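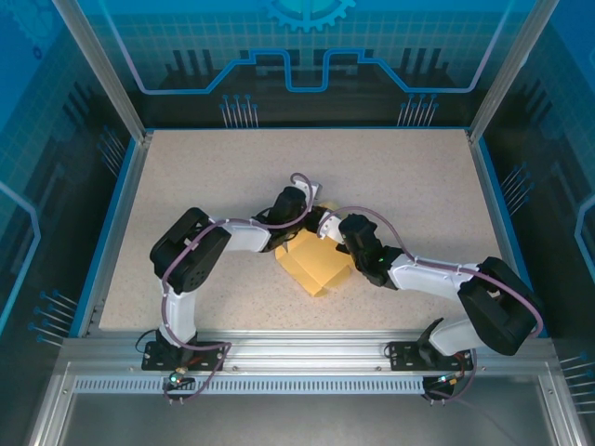 Chapter 7
Folding Cartons

7.1 A flat thing that would like to be a box

Most people meet the folding carton twice. The first time it is full of something they wanted, and they tear it open with no regard for the person who designed the tuck. The second time it is empty, and they stand on it. Between these two meetings lies the whole of this chapter.

A carton begins as a sheet and ends as a sheet. For a while in the middle it is persuaded to have an inside. The persuading is done by creases, and if you take only one thing from the next thirty pages, take this: board does not fold where you want it to fold. It folds where it has folded before, or where somebody has gone to the trouble of crushing it in a straight line. If neither has happened it will fold somewhere of its own choosing, usually across the printed logo.

We shall use four terms constantly, so here they are at the start.

Panel. A flat area of board that will become a wall, a lid or a base.
Flap. A smaller area that joins, closes or covers. Students call everything a flap. Resist this until about the second week, when you will find that the trade does it too.
Score. A line pressed into the board so that it bends there. A score that has been used is generally called a crease, and we will not be strict about it.
Seam. The line where two edges meet. Seams are where daylight gets in, along with dust, damp and the fingers of small children.

7.2 Reading a used carton

Before you design a box you should learn to read one, and a used box is far better reading than a new one. New cartons are all good manners. Take one that has been opened, flattened, put up again and flattened once more, and lay it under a decent lamp with the light coming from one side.

Start with the lines. A score pressed at the factory is straight and runs from edge to edge, or stops exactly where another score begins. A line made by a knee wanders. On pale board both can be faint, and you may have to tilt the sheet to tell them apart.

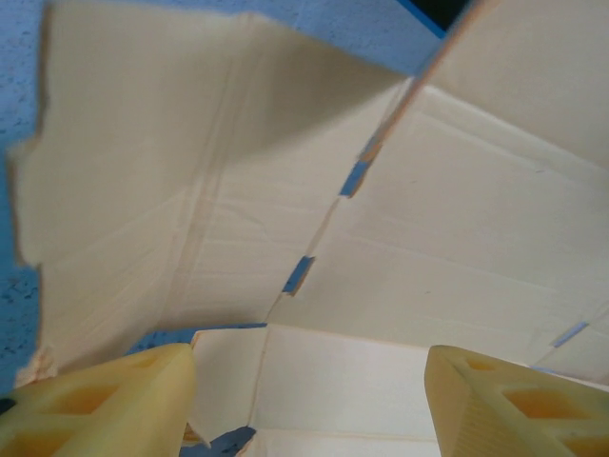
Next look at the edges. Corrugated board is a sandwich: two flat facings, known as liners, with a wavy layer called the fluting glued between them. At a clean cut you see the filling as a narrow brown strip. At a tear the facing comes away in its own time and leaves a ragged border, and the fluting behind it loses much of its stiffness. A frayed corner tells you that the box has been handled. It does not tell you by whom, though everyone in the packing room will have a theory.

Last, look for gaps. Two edges that should meet and don't, quite, are the commonest fault in the subject. Sometimes the cut was wrong. Far more often the cut was right and the crease has gone soft, so the panel leans away from its neighbour like a guest looking for the door. If you can see the colour of the table through the seam, make a note of where, and whether the gap keeps the same width all the way along.

7.3 The Stuser carton

Our worked case for the chapter is the Stuser, a small one-piece carton with a hinged lid, drawn up by a packing firm called Drosesov for sending out loose parts. It uses no glue and no tape. The first order was for 2,581 of them, a number that has never been explained to our satisfaction and appears in the exercises mainly for revenge.

The blank is 300 millimetres along its longer side and 153 along its shorter. The lid tucks in to a depth of 27 millimetres, and this last figure is the one that matters. Make the tuck shallower and the lid springs up in the post. Make it deeper and the customer gives up and uses scissors, after which the carton cannot be sent back, and sending it back was the reason for avoiding tape in the first place.

The rival design, the Yeo, closes with two slots and is better in nearly every respect except that people cannot work out how to open it. We return to it in 7.6.

7.4 Putting up and laying flat

You cannot learn this section by reading it. Get a carton, preferably a yellow one, as shadows show up well on yellow and your mistakes will be easy to find. Clear a space wider than the opened sheet.

1. Lay the blank with its printed side down and find every score with a fingertip before you bend anything.
2. Bend each score a little past square and let it come back. Work from the long ones to the short ones.
3. Raise the side walls together. If only one rises, you are holding the other down with your wrist.
4. Bring the lid over and tuck it. Do not press on the middle of the lid, which has nothing under it but hope.
5. Now undo the lot in reverse and lay the carton flat, with no panel folded against its crease.
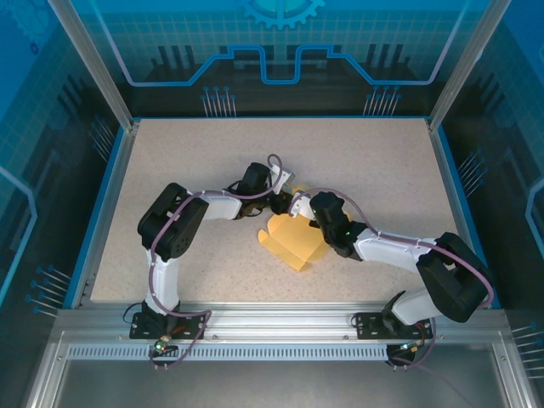 7.5 Why the second fold is easier than the first

The first time board is bent along a score, the liner on the inside of the bend buckles into a small ridge and the liner on the outside stretches. Neither recovers fully. The next bend has less to push against, and the one after that has less again. This is pleasant for the hands and bad for the box. At the Stemari works, where cartons are put up by the pallet, new starters are given old blanks in the morning and fresh ones after lunch, and the change in mood is said to be audible from the yard.

We can put this loss of stiffness on a graph. Fix one panel to the bench, hang a small weight from the free edge of the next, and record the angle at which it settles. Fold, unfold and measure again. The angle changes quickly over the first few folds and slowly after that, and the shape of the curve will occupy us for the rest of this section.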